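Textiles and Care, Unit 6: Elastic in Everyday Clothing
Handout for section 2, instructor Gun-woo Na

Reading for this unit: the Geswood packet, first half. Bring it to class, we will mark it up together.

1. What elastic is
Garment elastic is a band of stretchy core yarns covered by a non-stretch yarn, usually polyester or cotton. The core does the pulling. The cover protects it and limits how far it can go. Three constructions matter for this course: braided, knitted and woven. Braided elastic gets narrower when stretched. Knitted and woven elastic keep their width, and woven is the firmest.

2. Ways of attaching a waistband
Casing: the fabric is folded over and stitched to form a tunnel, and the elastic is threaded through. Easy to replace later.
Direct: the elastic is stretched and sewn to the fabric. Less bulk, harder to repair.
Covered: a separate band holds the elastic and is joined to the garment.

3. Why elastic fails
Heat, chlorine, body oils and age. Cores go brittle and break, and the band stays long after stretching. Test by pulling to full stretch and letting go. Write down the length before and after.

4. Folding and storage
Fold pants along the center front so the two halves of the waistband meet. Do not store them stretched over a hanger. Dark colors go away from windows.
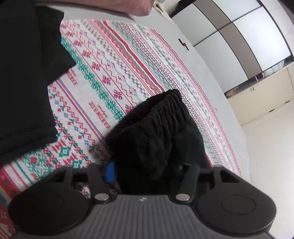

5. Homework
Pick one garment you own with an elastic waist. Name the construction and the attachment, and do the stretch test from part 3. One page, worth 15 points. Questions on the lab sheet go to Þröstur Mikkelsen.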